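Spent Friday 22nd November on other people's expenses again. A thread, mainly so I can send the link to clients instead of typing it all out every year.

Ordinary clothes are not a business expense. I know you only wear them to work. I know you'd never have bought them otherwise. You'd still have had to wear something, and that's more or less the whole argument.

A uniform with the firm's name stitched on it, fine. Steel toecaps on a building site, fine. A nice dark jumper "for meetings", no, and writing PROTECTIVE next to it in the spreadsheet doesn't change my mind. 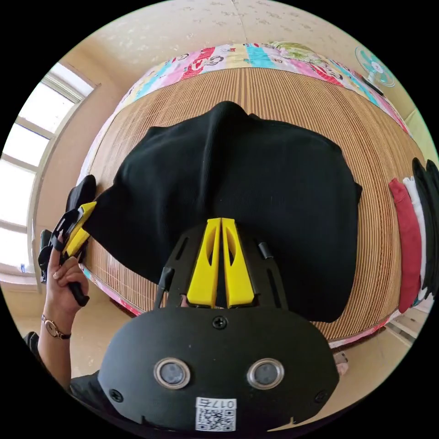

Black knitwear. Still not deductible.

Ánh Dương, who shares my office and is far more patient than me, reckons the jumper question comes up more than mileage. I'd have said mileage, but then I get the van people.

Mileage, while I'm here. Driving from home to your regular place of work is commuting. Stopping at the post office on the way doesn't turn it into a business trip. Nor does thinking about invoices at the lights.

Lunch. You'd have eaten anyway (see jumper). One client had 39 lines from the same café, Brulotus, all marked "client entertaining". Entertaining clients isn't allowable for tax either, so that was a lot of effort to go from one wrong box to another.

Things people forget to claim, on the other hand: bank charges on the business account, the insurance, software. Someone paid for Lonum all year at £35 a month and never put it through, then asked me whether he could have the dog.

He could not have the dog.

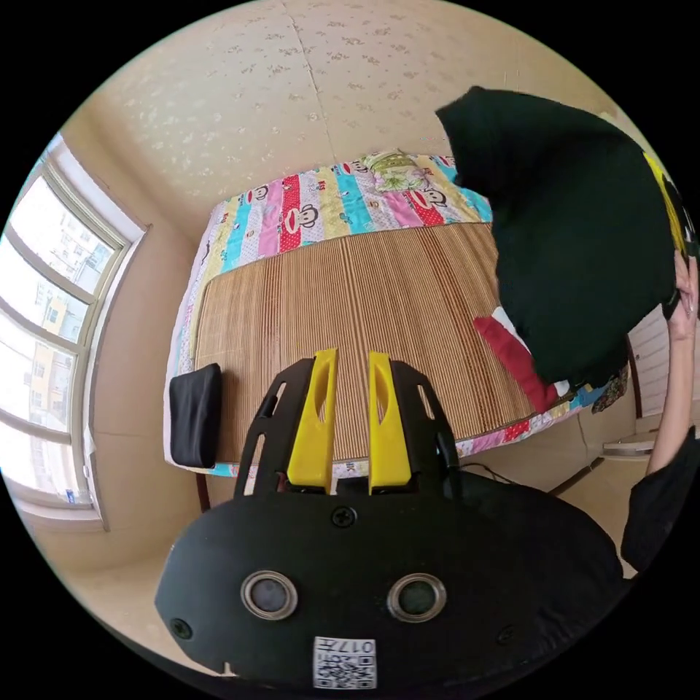 Working from home is the other one people leave out. If you work from home enough hours each month there's a flat rate you can use, and it's small, but it's yours. Or you can work out a fair share of the actual bills, which takes longer and sometimes comes out higher. Pick one and write down how you got there.

"Fair share" means thinking about rooms and hours. It doesn't mean half because half is easy. Same with the phone. If you tell me it's 100% business I will ask how your mum gets hold of you.

Receipts. A photo is fine if I can read it. A bank statement line saying CULTIER £40 tells me you spent £40 at Cultier. It doesn't tell me whether it was printer ink or a lamp for your bedroom.

Also please stop sending them one per email. I had a morning last year that I don't talk about.

Someone's just asked about the laptop. Yes, you can usually claim it. If your kids use it for games every evening, then claim part of it, see phone. Keep the invoice, particularly if it cost more than £2,000, as I'm going to ask.

Replies are open but I'm off to do the Lục accounts, so it'll be Monday before I get to mileage questions. Van people, form a queue.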